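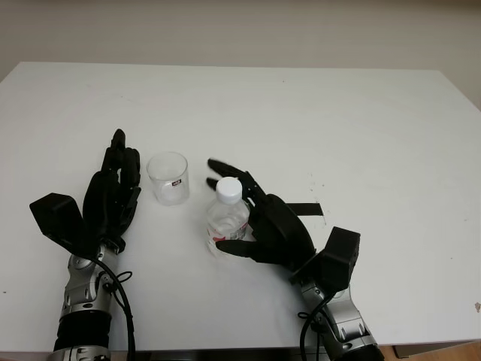
Matte white tabletop, faint scuffs, losing the will

Home & Household > Cleaning and Care > Furniture

plainoatmeal
Joined: April
Posts: 321

I have a Brollska table in matte white. In the store it looked calm and grown-up. At home it has picked up faint scuffs, and I now spend my evenings crouching at one end to see them better. You can't feel them with a fingernail. They wipe off when they feel like it.

So far I've tried dish soap, warm water, and a dry cloth with a lot of feeling behind it. Dish soap got some of them and left the surface looking faintly greasy, so then I had to clean off the cleaning.

Second, smaller question. The clear plastic cup next to the water bottle has a little dark sticker on it, white and red markings. I'd like to keep the cup and lose the sticker. Is there a way that doesn't leave a gray rectangle of glue collecting lint for the rest of my life?

tallboy_dresser
Melamine sponge, damp, hardly any pressure. Rinse, dry, go live your life.

grout_expectations
Please don't do that. A melamine sponge is very fine sandpaper with good PR. On a matte finish it polishes the spot you rub and you end up with a shiny patch you can see from the hallway. Ask me how I know. Mine is shaped like Ohio.

tallboy_dresser
I've used one on a white desk for 5 years. No Ohio.

grout_expectations
Is the desk matte?

tallboy_dresser
It's matte-ish.

grout_expectations
I rest my case.

Muchen Jiang
I also have the Brollska. Mine came with a care leaflet that said "clean with a cloth," and on the other side, "do not clean with unsuitable cloth." Glad we cleared that up.

What works for me is Odora spray, the unscented one, on a microfiber cloth. Spray the cloth and leave the table alone. Wipe the whole top end to end, even the clean parts, or you get a tide line. Then a second cloth with plain water. Then dry it. Most of my scuffs are stuff that rubbed off onto the table from something else, and those come up fine. The ones that are real scratches stay, and I've put a bowl on them.

plainoatmeal
How big is the bowl?

Muchen Jiang
Bigger than it was last year.

lintrap
Unpopular opinion: it's a table. Things get put on it. If you stand next to it like a normal person and don't crouch, can you see the scuffs?

plainoatmeal
Yes. They're faint, but it's a white table against an off-white wall, so there isn't a lot else to look at.

lintrap
Hang a picture.

grout_expectations
Or get a tablecloth and admit defeat. I priced having mine refinished and was quoted 100 dollars just to have someone come over and look at Ohio.

kettle_descaler
For the sticker: hair dryer on LOW, from a distance, then peel slowly from one corner. Go too warm and a thin plastic cup will slump like it just got bad news. Whatever glue is left, dab with cooking oil, wait 3 minutes, wash with soap.

tallboy_dresser
Or nail polish remover.

kettle_descaler
Not on clear plastic! Acetone will fog it, and some cups just give up completely. Oil is slower but you'll still have a cup.

lintrap
It's a plastic cup. Buy another cup.

plainoatmeal
It's the right size. I don't have to justify this.

Muchen Jiang
Has anyone tried the Skidier pads under things? The felt ones. I stuck them on the bottom of my lamp and fruit bowl and I'm getting fewer new marks, or I've stopped looking, hard to say. The Cui brand ones were cheaper and shed little gray hairs everywhere, which on a white table is quite a feature.

grout_expectations
Felt traps grit. Now you have a scrubber attached to your lamp. Silicone dots.

Muchen Jiang
Silicone left rings on mine.

grout_expectations
Did you clean under them?

Muchen Jiang
With an unsuitable cloth, probably.

plainoatmeal
Update, 18th September. Did the two-cloth thing with the Odora. The longer scuffs are much better. A few by the corner haven't moved, and I tried the melamine sponge on one of them, very lightly, somewhere I thought wouldn't show.

grout_expectations
And?

plainoatmeal
Delaware.

tallboy_dresser
You pressed too hard.

plainoatmeal
Going to look for a bowl. Will do the sticker this weekend, on low.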